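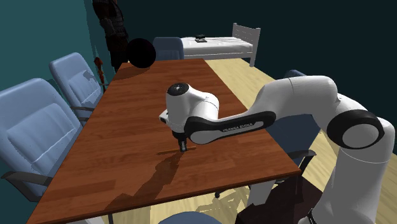

Ohemaa Owusu's Kudum Novellas to Be Gathered in One Volume at Last

Posted 09/11/2022

Good news for those of us who have been lending out the same battered copies for years and hoping they come home again. Stitico Books has confirmed that it will bring out a single collected edition of Ohemaa Owusu's Kudum novellas, including the one that most readers have only ever heard described by someone who once borrowed it from someone else. Paperback and e-book will come out together, and preorders are open now through the publisher and through Wistard, the bookshop that has kept the series on its front table through thick and thin.

If you haven't met these stories, I envy you a little, because you get to start at the beginning. Kudum is a harbor town on a moon that has just enough air to carry the smell of the place, and as Owusu tells it that smell is mostly salt, frying dough and hot wire. The town was founded by people who meant to stop for repairs and move on. They never did move on, and by the time of the first novella their great-grandchildren are arguing about parking, school boundaries and whose turn it is to clean the water gates. Into all of this comes a retired insurance investigator who wants to grow beans and be left alone, and who is asked, very politely, by her landlord's sister, to look into the matter of a ferry that arrived with everybody's luggage and none of the passengers.

That first one, The Ferry at Kudum, is the book most people have read, and it is still the one I would put into a stranger's hands. It runs only 105 pages and it moves along beautifully, but there is always time in it for a bowl of soup or a quarrel about the rent. The investigator never fires a weapon. She asks people how their knees are, and she listens to what they say, and in the end that is how she finds out what she needs to know. I have read it in waiting rooms and on trains and once in a parked car outside a wedding, and it has held up in all of those places.

The second, Salt Clerk, is darker and a bit slower to get going, and it divides people. It takes place almost completely inside the town's weights and measures office during a storm, with the investigator, a clerk who may have poisoned somebody, and a delegation from Meireles, the much richer settlement on the far side of the moon, who have come to buy the water rights and can't leave until the wind drops. I didn't care for it the first time. I went back to it last winter with the flu and thought it was the best thing she had written, so perhaps I had been in the wrong mood, or perhaps it needs a fever.

And then there is The Long Tenant, which is the real reason for all the excitement in our corner of the world. It came out as a small run from a press that closed its doors soon after, and since then used copies have been very hard to find and have gone for silly money when they did turn up. I have seen one for sale in all the time I have been looking, and it was missing its last chapter, which in a mystery is a serious thing to be missing. Owusu got the rights back some time ago, but a reissue on its own didn't make sense to anybody, and it was only when Stitico took over the other titles that the pieces started to fit together.

"I was always being asked for it at readings, and I would have to say that I had one copy and it lived in a drawer," Owusu said in the note that went out with the announcement. "I am so glad it can come out of the drawer. I have fixed the tides, which were wrong, and I have left the jokes alone, even the bad ones, because people had grown fond of them."

Readers with long memories will know what she means about the tides. There was a lively correspondence at the time about whether a boat could have left the inner harbor at the hour the murderer says it did, and more than one kind soul sent in a chart. The new edition moves the boat to the outer steps and has the murderer leave a little later, and the author says this made her rewrite a breakfast as well, since a character would otherwise have been eating it in the dark.

The collected volume will also include 2 short stories that have never been in a book before. One is a very early piece about the investigator's working life before she retired, when she was still traveling between the mining stations looking into claims, and I'm told it is rougher than the rest but has a wonderful bad-tempered accountant in it. The other is brand new and was written for this edition. The publisher is keeping quiet about the plot, beyond saying that it begins with a goat in the wrong apartment and that Meireles comes into it again. I have asked whether the beans ever do well and was given no answer at all, so I suppose we will have to buy the thing and find out.

There will be an introduction by the author, a map of the town (drawn fresh, with the outer steps in the right place), and a few pages of notes on the slang, which grew as the series went on and was never explained anywhere. I was of two minds about the notes when I heard. Part of the fun was always working out for yourself what a "dry cousin" was. But my father-in-law gave up on Salt Clerk for exactly this reason, and I'd like him to try again, so I'm not going to complain too loudly.

The cover is being kept back for now. Stitico says only that it won't have a spaceship on it, and I think that is right for these books - the ships in Kudum are mostly things that are late, or leaking, or full of somebody else's cousins. The older covers did have spaceships, very handsome ones, and I can't help wondering how many people bought them hoping for a battle and got a long conversation about ferry timetables. I hope they stayed for the soup.

As for a full-length Kudum novel, which comes up every time Owusu's name does, the answer is a friendly "not yet." She has been working on something longer, set over in Meireles a generation later, and she says the investigator is in it only as a name on a bench. She wouldn't be drawn on when it might be finished. Her last book took her a good deal longer than she'd planned, and she says she has learned to stop promising people months.

The collected edition itself is planned for next September. Wistard will be hosting an evening reading to mark it, with the author there in person to sign, and the shop asks that people reserve a seat ahead of time, as the back room holds 40 chairs and last time folks were standing out among the cookbooks. If you own the old paperbacks, bring them along too. She has said she's happy to sign those, water stains and all, and would especially like to see any copy of The Long Tenant that still has its ending.

Get our stories in your inbox. Sign up for the free newsletter and we'll send you book news, reviews and interviews every other week. You can unsubscribe at any time.

Comments

harborlight
Oh, this has made my whole week! I read The Ferry at Kudum to my husband when he was laid up with his back and he still asks people how their knees are. Preordered one for us and one for my sister.

paperback_moth
I was one of the people who sent in a tide chart. I feel I should apologize, but I'm also very pleased about the outer steps.

Dell in the stacks
Salt Clerk is the best of them and I will not be moved on this. Does anyone know if there's going to be a hardcover? I can only see paperback and e-book on the preorder page.

paperback_moth
Dell, I emailed and asked. They said no hardcover planned at the moment, but they're keeping a list of people who want one, so it's worth writing to them.

quietorbit
Never heard of these and I love a slow mystery. Do I need to read them in order, or can I start with whichever one has the storm?

harborlight
You can start with the storm, but I'd begin with the ferry. You'll want to have met the landlord's sister first.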